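Workshop tips: teaching a gripper by hand

Quick notes from the last round at Clullton. Mostly for whoever does the hand-held demos next, some of it works for the remote rig too.

Before you start

Charge everything the night before. Wipe the lens, fingerprints ruin more takes than bad grabs do.
Clear your path first, then pick up the tool. Not the other way round.
Do five throwaway grabs to get your hand in. Delete them.
Long sleeves: roll them up.

While recording

Go slower than feels natural. Then a bit slower. If you jerk, the arm learns to jerk.
One grab, one place, stop. Don't tidy up inside a take, do it after.
Missed the grab? Back off, come in again, keep recording. A few recoveries are worth having. A fumble where you poke the thing six times isn't, bin it.
Change where you stand every 11 takes. Change the start spot of the object too or it only ever learns the one spot.
Keep your free hand behind your back. Sounds silly, works.

Remote control (Makori setup)

Sticks are touchy near center. Rest your wrists on the bench edge.
There's a lag. Move, wait, look, move. Chasing it makes it wobble.
Swap drivers at 29 minutes, people get sloppy after that and dont notice.

Books and other flat stuff

Grab low on the spine side, pads square to the cover. Paperbacks bend, so close just untill they stop sliding and no more. Two at once is fine if you want the practice but label those takes seperately. Thick with thin is the hard pair. Turn the wrist before you lift, not during.
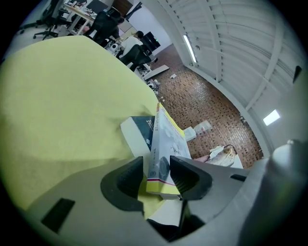

Posted by the Wendska bench crew | 11/12/2022 | Filed under: Demos, Grippers

Check the pads have both covers before you lift, one slipping book spoils the set.

After

Name the files the same day. Aim for 300 clean takes per task, we had almost 300 for the book one and it was just enough.
Watch every tenth take at double speed, bad ones jump out.
Pads get shiny, rub with a damp cloth, let dry. Spares are in the Sotden drawer, put the empty bag back so we know to order.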